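Gift Lists and Wish Lists: How They Work

For readers aged 8 to 11
Written by Úna Lenihan. Checked by Gülizar Duman. 04/10/2025

A gift list is a written record of presents. There are two main types. A wish list is made by the person who hopes to receive something. A giving list is made by the person who plans to buy or make presents for other people. The two lists look alike, but they do different jobs.

What goes on a wish list

Each line on a wish list is called an entry. A useful entry has the name of the item, the size or color if there is one, and the price. If you write only "book," the giver has to guess. If you write the title and the author, the giver can find that exact book.

Prices change during the year. A board game that costs $27 in May may cost more or less in December. Write the price in pencil, or leave it out and ask an adult to look it up later.

What goes on a giving list

A giving list has one line for each person. Next to the name, write the present and whether you have it yet. Many families add a column for the most they want to spend. This amount is called a limit. If the limit for all presents together is $59, the prices added up must come to $59 or less. Wrapping paper, tape and mailing count too.

Lists on a website

A list kept on a website is often called a registry. Suppose the Duman family in Pleltov keeps one for a cousin. Anyone with the link can see it. When a person buys an item, the website marks that item as taken – the cousin does not see the mark, but the other givers do. This prevents two people from buying the same thing. The word for two of the same present is a duplicate.

A registry asks for a name and a mailing address. Children should let a parent or guardian type these in.

Gift guides

A gift guide is a list made by a writer for people the writer has never met. Guides are printed in magazines and posted on websites. Some are short. The longest one we read while preparing this page had 587 entries and was sorted by age.

Some writers are paid when a reader buys an item from the guide. The writer should say so, usually in a note near the top. Look for the words "ad," "sponsored" or "affiliate." A paid entry can still be a good present, but you should know that it is paid.

Make your own giving list

1. Write the name of each person on a separate line.
2. Beside each name, write one thing that person likes to do.
3. Write a present that matches. It can be something you make.
4. Add the prices and compare the total with your limit.
5. Put a check mark beside each present when it is wrapped.

Keep the list until the thank-you notes have been written. Next year it will show you what you gave before.

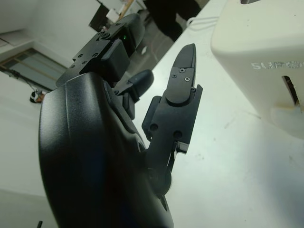 Words to know

Affiliate: a writer or website paid when readers buy something through its link.
Duplicate: a second copy of the same present.
Entry: one line on a list.
Limit: the most money you plan to spend.
Registry: a wish list that several givers can see and mark.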